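Open day at the Wultard data lab
June 13, 2019
By Recep Bayram

Wultard opened its building to the public for an afternoon and I went along, mainly for the session on how their graphics team draws charts. I make transition diagrams at work, mostly in R, and I wanted to see how people who do it full time handle the awkward bits. Entry was free but you had to register back in May.

Visitors were let in ten at a time and walked through the ground floor before the talks.
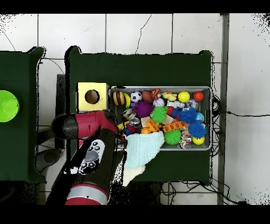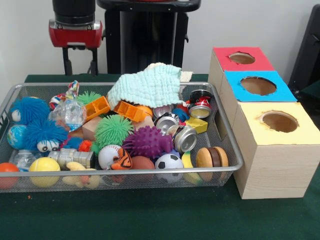 The plotting session

The main talk was on Bustside, their in-house plotting library. It sits on top of a grammar-of-graphics package and adds a layer for flows between states. The example was a survey of 730 households, each put in a housing category in two successive years. Of those, 463 stayed in the same category and the rest moved.

The first version of the chart was a standard alluvial plot. The speaker's complaint was that the 463 took up so much ink you couldn't follow anything else. Their fix is to draw the stayers as a thin grey bar at the side, labelled with the count, and give the full width to the movers. I've done something similar by filtering the data first, but then the totals are wrong on the axis. Bustside keeps the totals and only changes the drawing.

Colour took up a fair part of the hour. They colour by origin, never by destination, and they cap the palette at six. Anything past that goes into an "other" band. Someone asked about colour-blind readers and was shown a version with labels printed inside the bands, which I preferred anyway.

Questions and the print room

Label placement got the most questions. The library has 287 tests and the speaker said most of them are for labels overlapping at odd page sizes. There is still no good answer for very narrow bands. They leave the label off and put the figure in a table underneath.

Afterwards we saw the print room, where they check every chart on paper in black and white. The Garner report was on the wall with pencil marks all over it. Parking was tight and the tea had run out by three. I'd still go again if they run it next year, but bring a laptop, as the slides had code on them and it went past quickly.

Comments

mapledot: Did they say if Bustside will be released? I'd use the stayers bar tomorrow.

Recep Bayram: I asked. No date, and they want to sort out the documentation first.

k_hollis: Colouring by origin makes sense until your reader cares about where people ended up. I swap it depending on the question.

Recent posts
Notes on the Rahimi plotting workshop
Ordering factors before you plot
Why my legends kept moving
Saving charts at the right size for print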